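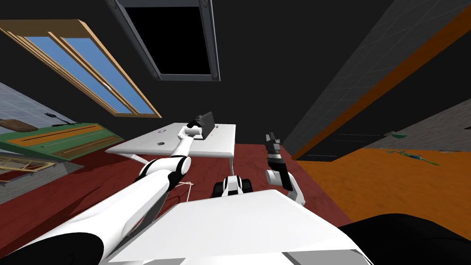 2020-10-24

Wainwright glue trials, second batch. Eight birch lap joints, clamped overnight and pulled on the Nemuveck tester. Cure temp held at 37 °C. One joint let go early at the shoulder – grain runout, so left out of the mean.

Remaining seven all failed in the wood. Squeeze-out heavier than in July, same spread rate. Suspect the newer pot is thinner. Check the lot number.

Velari hardener down to 54 g. Reorder before batch three. Clamp pads need scraping.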